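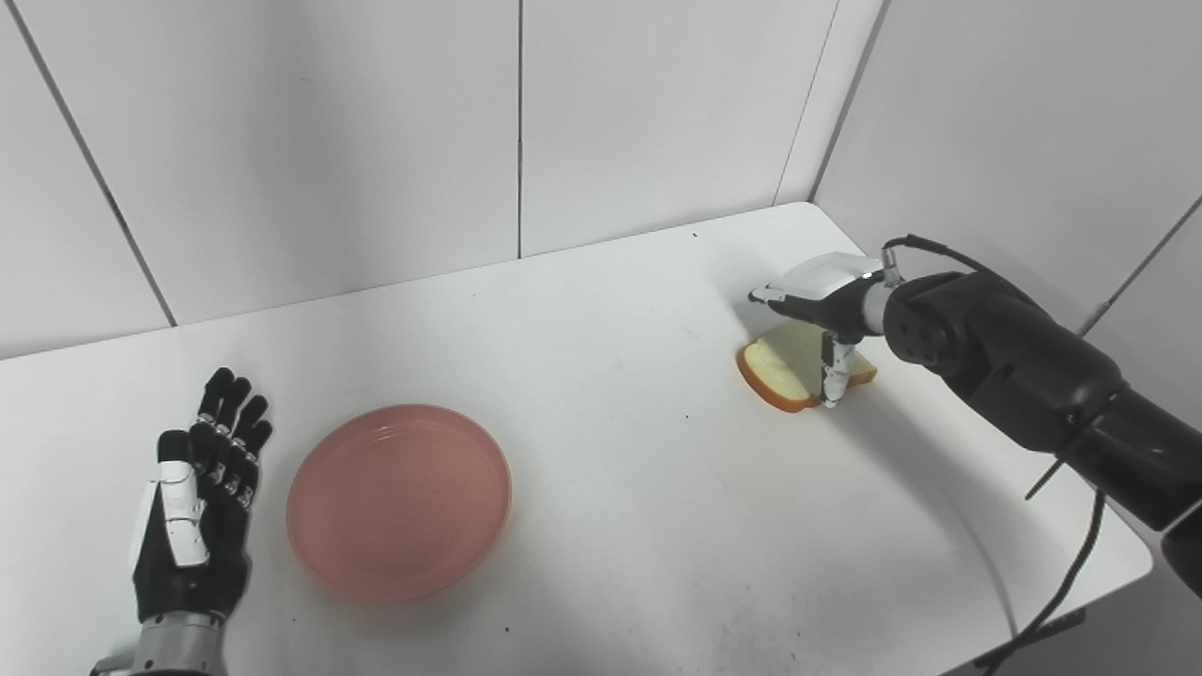

2024-09-28 | Stepan Zinchenko
2 comentarios

Programa Aster de microcréditos, oficina de Cullero: informe de avance

Se han formalizado 1273 préstamos personales con cargo a la línea financiada. El importe medio se mantiene dentro del límite pactado y el plazo máximo sigue en seis años. La mora superior a 90 días se concentra en la cartera anterior a enero.

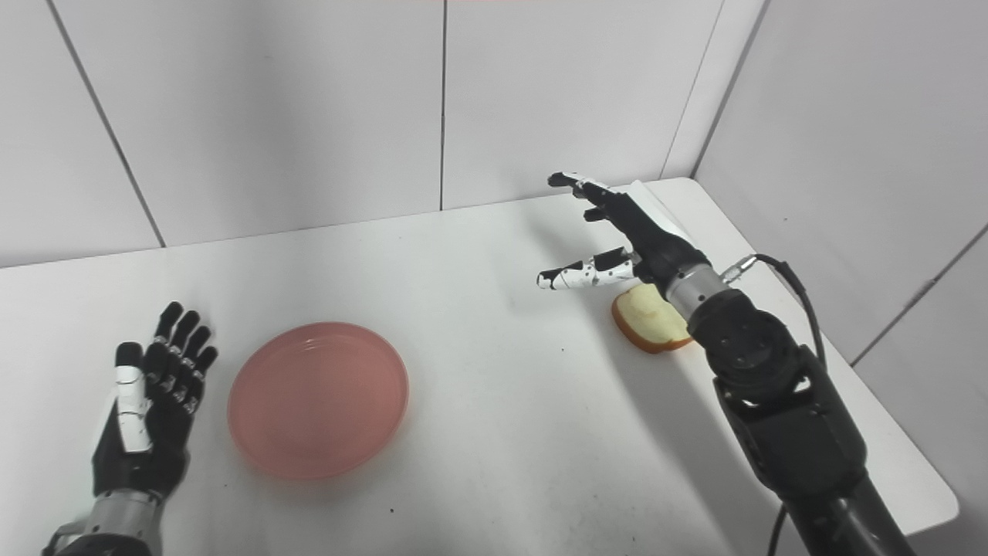 Desviaciones

La conciliación de cobros con la caja de Pletulov acumula un retraso de alrededor de dos semanas. Yaryna Polishchuk ha revisado los asientos pendientes y no propone dotar provisiones adicionales.
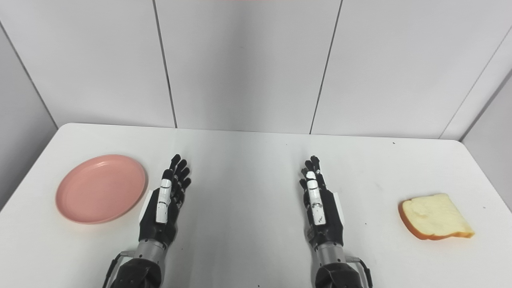

El segundo desembolso queda supeditado al cierre de esa conciliación. Petro Fedoruk remitirá el detalle por tramos junto con el cuadro de amortización actualizado.

Compartido 6 veces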